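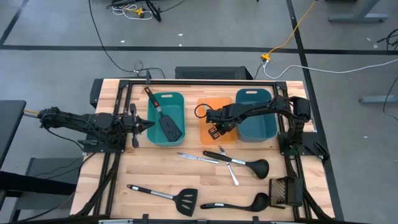 **Sorting Utensils with Two Arms: What Broke and What We Learned**
Danica Nedeljković, Endham project lab
Aug 21, 2021

Our project, Zaline, has one simple goal: two robot arms share a table, pick up kitchen utensils, and put each one in the correct bin. It's the most fun I've had in any class, and I want to write down the part that went wrong, which taught me more than everything that went right!

**The fault**

We ran the long test in January, 64 trials in all. The first part went great. Then the left arm picked up a ladle, swung toward its bin, and stopped dead halfway. The gripper opened and the ladle dropped on the table. The right arm didn't know anything had happened, so it kept moving into the shared space in the middle. I hit the stop button with the two grippers a hand's width apart.

We got the same stop 8 times before we ended the test. Every one of them was on the left arm, and always when the wrist was turned far over with something heavy in the fingers. Knives never set it off. Ladles did it again and again (the bowl end hangs way out from the grip and pulls on the wrist).

**Finding the cause**

My first guess was the wrist motor overheating. I was wrong, and it cost me two evenings. The motor log had 1,065 lines for the worst trial, and the temperature was fine all the way down. What did show up was a gap where the wrist stopped answering, and then a restart.

So I switched off the power, moved the arm by hand, and watched the wires. With the wrist rolled over, one wire loop was pulled tight against the joint and the plug was backing out of its socket. A light utensil let the wrist stay just short of that point. A ladle made it sag past it. I was so happy to find something I could see and touch!

**The fix**

- Longer wire loop at the left wrist, tied down on both sides of the joint
- Wrist roll limited in software
- Gripper now holds its position when the wrist stops answering
- If either arm faults, both arms stop

The last one is the real safety fix and should have been there from day one. Dimitriou, our shop partner team, already had a shared stop on their setup and let us copy their wiring plan.

**After the fix**

We reran the ladle trials and had no wrist stops. We did get 6 missed grabs, mostly when one handle lay across another utensil. That's a planning problem and I can't wait to work on it. The next version, Sulier, will try to slide crossed utensils apart before picking.

Still open: the right arm has the old wire loop. It hasn't failed yet, but it gets the longer one before anybody runs another full test.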